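Subject: Re: [lurkport-fans] Red cards in the Pletance game

> Does anyone know if both ejections carry over to the next round? I was at
> the far end and couldn't tell who the second flag was on. Also the radio
> gave the crowd as more than 2000, which sounds high to me.

Both carry over. The league posted the report this afternoon. The first one was for the shove after the whistle, and the second was for leaving the bench area, so each player sits out 2 games. Lurkport can appeal the second but has to file before noon tomorrow.

The crowd was 2078 according to the same report. The away section took up 319 of those, all of them right behind our bench, so it probably looked thinner from your end.

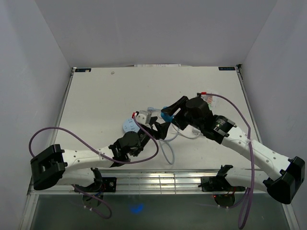 Two arms over a white tabletop.

As for the game itself, I thought we lost it in the third quarter and the fight at the end just covered that up. We had the ball inside their ten twice and came away with one field goal. Velo had been open on the short side all night and we kept running it up the middle – same as we did in January.

The defense was fine. Zariņš played hurt and still made the stop that kept it close. If he can't go next time we are thin at linebacker, and I would rather see the backup from the start than a lineman moved over.

Bus sign-up for the away game is still open. Reply to me off list if you want a seat – the price is the same as last time.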